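Les chevaux d'une voiture, faut-il y croire ?

Sur l'affiche du garage, il est écrit en gros : 277 chevaux ! Ça impressionne. Mais qui les a comptés, ces chevaux ? Et où sont-ils cachés ?

Il n'y a pas d'animaux sous le capot, tu t'en doutes. Le « cheval » est une vieille unité de mesure. Un cheval, c'est la puissance qu'il faut pour soulever 75 kilos d'un mètre en une seconde. Essaie de hisser un adulte sur une table en une seconde, tu verras que ce n'est pas rien.

Un vrai cheval fait-il exactement ça ? Non. Lancé à fond, il peut donner jusqu'à 14 chevaux pendant quelques secondes. Ensuite il se fatigue. Le nom de l'unité est donc un peu menteur, et ce n'est pas le seul problème.

Où mesure-t-on ?

Prenons une voiture inventée, la Trutix de la marque Xaba. La publicité parle de la puissance à la sortie du moteur. Seulement, entre le moteur et les roues, il y a la boîte de vitesses, des arbres qui tournent, des engrenages qui frottent. Chaque frottement mange un peu de puissance et la change en chaleur. Aux roues, il en reste moins. La publicité préfère le plus grand des deux nombres - on se demande bien pourquoi. 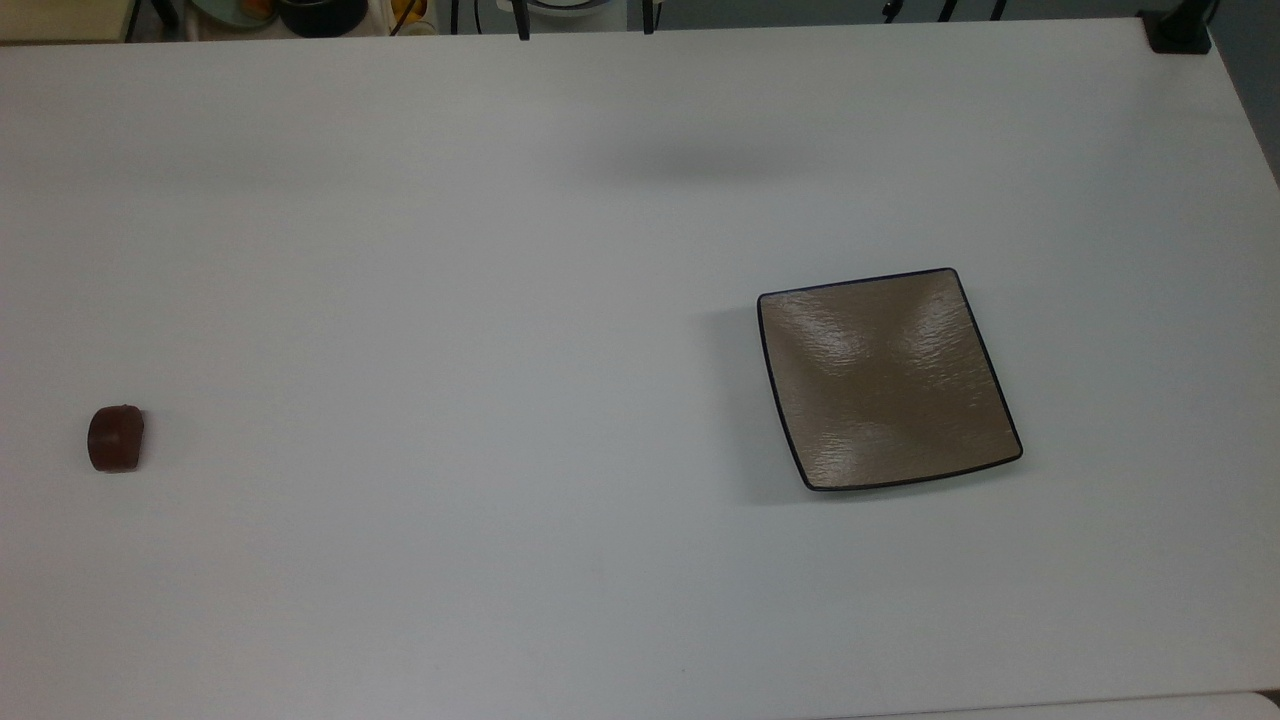
Un petit objet brun et une assiette carrée sur une table blanche.

Et en montagne ?

Un moteur à essence a besoin d'air. Or, plus on monte, moins il y a d'air dans chaque litre. En haut du col de Petmont, à 2 577 mètres, un moteur sans turbo perd une bonne part de sa force. La voiture est la même, l'affiche aussi. Les chevaux, eux, ne sont plus tous là.

Alors, plus de chevaux, plus vite ?

Pas forcément. Une voiture lourde avec beaucoup de chevaux peut se faire dépasser par une légère qui en a moins. Et pour aller très vite, il faut pousser l'air devant soi : si tu doubles la vitesse, l'air demande 8 fois plus de puissance. Doubler les chevaux ne double donc pas la vitesse.

3 questions à poser devant une affiche :
Où a-t-on mesuré, au moteur ou aux roues ?
Combien pèse la voiture ?
Qui a fait la mesure, et est-ce lui qui la vend ?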